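How I Oil a Wood Tabletop (and Finally Quit Babying It)

Posted 5/25/23 in Around the House

I got rid of coasters in my house. All of them! Well, the cork ones survived, but only because I like to set plants on them. What made it possible was learning to put a decent oil finish on my own furniture, and since I've now had the same question from a bunch of you, I'm writing the whole thing down.

First, check what you've got. Oil needs bare wood to soak into. If your table has a factory coat of lacquer or it's laminate, the oil will sit on top and stay gummy forever (ask me about my hallway bench). Put a drop of water somewhere it won't show. If it beads up and just sits there, you've got a sealed surface and you'll need to strip it or leave it alone. If it darkens the wood within a minute or so, you're good.

What you'll need:

Sandpaper in 120, 180 and 220 grit
A tack cloth, or an old T-shirt barely dampened
Hardwax oil. I use Fondomel, the clear one, from the hardware store in Lindham
Lint-free rags, more than you think
A white scrubby pad
Gloves

Clean the top with a little dish soap in warm water, wipe it down again with plain water, and let it dry overnight. I have skipped the overnight part and I regretted it, the grain came up fuzzy and I had to start over.

Sand with the grain. Go easy if you're working on veneer. Veneer is thin, and 120 grit will go right through it at the edges before you notice, so I start at 180 there and do it by hand. On a round top the grain still runs straight across, so don't follow the curve of the edge like I did the first time.
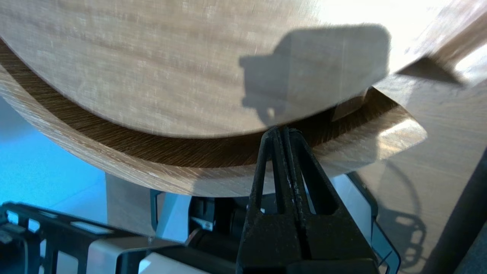
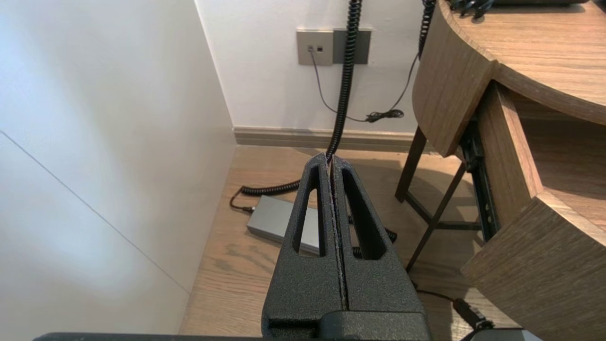
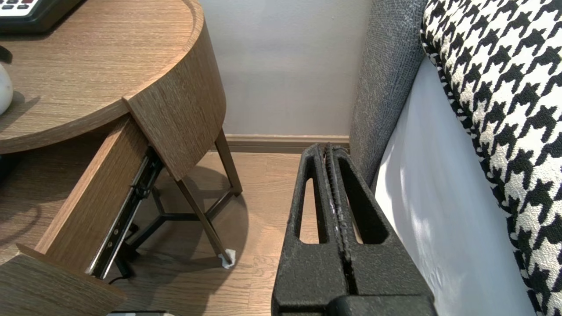
Wipe off every bit of dust, then wipe it again. Stir the can (don't shake it, you'll get bubbles) and pour out a puddle smaller than you think you need. Work it in with the scrubby pad in circles, then finish with long strokes along the grain. Wait 15 minutes and buff off everything that's still sitting on the surface. It should feel almost dry to your hand. If it's tacky, keep buffing.

Now leave it alone for a day. Then do another thin coat. I do 3 coats on anything that gets used for food and two on everything else. Curing takes a couple of weeks, and you can use the piece gently in the meantime, just no wet glasses.

PLEASE be careful with the rags. Oily rags balled up in a trash can can heat up and catch fire on their own. I spread mine flat outside on the concrete until they're stiff, then they go out with the trash.

A few things people have asked me:

Can you do just the worn spot? Yep, that's my favorite part about oil. Scuff it with 220, rub some in, buff. I did a ring mark in April and I can't find it anymore.

What about drawers? Outsides only for me. Oil inside a closed drawer stinks for months and your sweaters will pick it up. Plain paste wax on the runners is plenty.

Does the Rowbotham wax from the craft store in Hitdale work? It's fine on picture frames. I wouldn't eat dinner on it.

Next up is the kitchen stools, if the weather stays dry enough to sand on the porch.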